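ホーム | 科学のひろば | しつもん箱 | バックナンバー | さがす

印刷する | メールで送る

ロボットはどうやって「おかたづけ」をおぼえるの? お手本あつめのひみつ

2022年2月5日

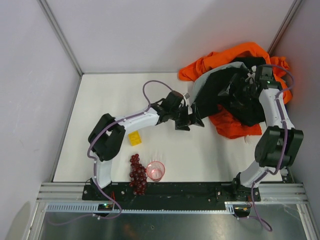 読者のシソーディアさんからは、ロボットはコンピューターで動くのだから、はじめから何でも知っているのだと思っていました、というおたよりがとどきました。うちのそうじ機は教えなくても動くのに、どうして布をつかむ練習なんているんですか、とも書いてありました。

いいしつもんです! 今回はこのしつもんから出発して、ロボットの「勉強」の話をしましょう。

■プログラムだけでは、こまること

工場ではたらくロボットの多くは、決められた場所で、決められた動きをくりかえします。「右に10センチ、下に5センチ、つかむ」というように、人間が前もって命令を書いておくのです。同じ形の部品が、いつも同じ場所に来るなら、これでばっちりうまくいきます。

ところが、相手が布だとどうでしょう。ためしにハンカチをテーブルの上にぽいっと投げてみてください。もう一回投げると、さっきとちがう形になりますよね。何回やっても、ぴったり同じ形にはなりません。はしっこが上に出ていることもあれば、下にかくれていることもあります。二まい重なっていたら、もっとややこしい!

「こういう形のときは、ここをつかむ」という命令を、ぜんぶの形について書こうとしたら、一生かかっても終わりません。そこで、人間のほうがお手本を見せて、ロボットにまねをしてもらうことにしました。

■お手本って、どんなもの?

みなさんも、おりがみや自転車を、だれかのまねをしておぼえたことがあるでしょう。ロボットの場合もにています。ただし、ロボットには「見ててね」と言うだけでは伝わりません。お手本を、ロボットにわかる形で記録する必要があるのです。

この「ドレクデッティ」という計画では、二本のうでをつかって布をあつかうお手本をあつめています。黒い布とオレンジ色の布がくしゃっと重なった山は、ロボットにとってはなかなかの強敵です。つかむところは、先っぽについた黒い二本の指。人間の手にくらべると、指が三本もたりません。それでもがんばるのです。

記録するものは、大きくわけて二つあります。

ひとつは、カメラのえいぞう。ロボットの「目」に何が見えていたか、ということです。

もうひとつは、うでの動き。ひじにあたるところがどれだけ曲がっていたか、指がどれくらい開いていたか、そういう数字を、時間のじゅんにずらっとならべて書きとめます。

この二つを時計でぴったり合わせておくのが大事なところです。「こう見えたときに、こう動いた」という組み合わせができて、はじめてお手本になるからです。時間がずれていると、もう布をつかんだあとのえいぞうに、つかむ前の動きがくっついてしまいます。これではロボットもこんらんしますね。

■うごかすのは人間

お手本のとき、ロボットは自分で考えて動いているわけではありません。「コーテン」という名前のそうじゅうそうちを人間がにぎって動かすと、ロボットのうでも同じように動きます。右手を上げれば右のうでが上がり、左手の指をとじれば左の指がとじる。まるで人形げきです!

これが、やってみるとむずかしいのなんの。自分の手なら布のやわらかさが指先でわかりますが、そうじゅうそうちごしだと、その感じがほとんどつたわってきません。はじめての人は、たいてい布をすべらせてしまいます。なれた人のお手本は動きがなめらかで、見ていてほれぼれします。

■いくつあつめるの?

去年の12月にあつめたお手本は、ぜんぶで496回分でした。そのうち、使えるとはんだんしたのは223回分。半分より少ないんです。えいぞうがとちゅうで止まっていたり、うでどうしがぶつかってしまったりしたものは、よけておきます。

一回のお手本の長さは、最大で33秒。短いと思いますか? でも、そのあいだにもカメラと数字の記録はずっとつづいているので、データの量はかなりのものになります。

一回終わるごとに、布をくしゃくしゃにしなおして、べつの形からまたはじめます。せっかくかたづけたのに、またちらかす! おうちの人が見たらびっくりしそうですが、これも大切な仕事です。いつも同じ形からはじめたら、ロボットはその形しかおぼえてくれません。

布のほかに、小物も台にのせます。黄色いブロックや、ブドウのふさや、とうめいなコップです。かたいもの、丸いつぶがあつまったもの、向こうがすけて見えるもの。台の上がいつもまっさらとはかぎりませんから、いろいろなものがある台を見なれておくと、あとで役に立つのです。とうめいなものは、ロボットの目にとってとくに見分けにくい相手です。

■お手本がたまったら

たまったお手本は、「ドロセオ」という学習プログラムに読みこませます。ドロセオはお手本を何度も何度も見かえして、「こう見えたら、次はこう動けばよさそうだ」という予想をします。予想がお手本とちがっていたら、少しだけ自分を直して、また予想します。計算ドリルの丸つけとやり直しを、ものすごい速さでつづけているようなものです。

じゅうぶんに練習したら、いよいよテスト。今度は人間はそうじゅうそうちにさわりません。お手本になかった形の布を前にして、ロボットが自分でつかむ場所をえらびます。うまくいかない形が見つかったら、にた形のお手本を追加であつめて、もう一度学習です。

そうそう、シソーディアさんのそうじ機の話にもどりましょう。ゆかを走るだけなら、「ぶつかったら向きをかえる」といった、わりあいかんたんな決まりでも動けます。布をつかむ仕事には、そういう短い決まりがなかなか見つからないんですね。だからお手本がいるのです。

■おうちでやってみよう:人間ロボットゲーム

用意するもの:タオル1まい、せんたくばさみ2こ、目かくし用の布

1 ロボット役の人は目かくしをして、テーブルの前にすわり、りょう手にせんたくばさみを1こずつ持ちます。
2 そうじゅう役の人は、くしゃくしゃのタオルをテーブルにおきます。
3 そうじゅう役が「右手、ちょっと前」「はさんで」とことばで命令して、タオルを広げてもらいます。
4 タオルをくしゃくしゃにもどして、ぜんぶで3回やってみましょう。

同じ命令でうまくいくかな? どの命令を言いかえたか、ノートに書いておくと、それはもうりっぱな記録です。けっかをしつもん箱に送ってくださいね!

この記事をシェア 33 | コメント 3

印刷する | メールで送る

前の記事 | 次の記事 | ページの先頭へ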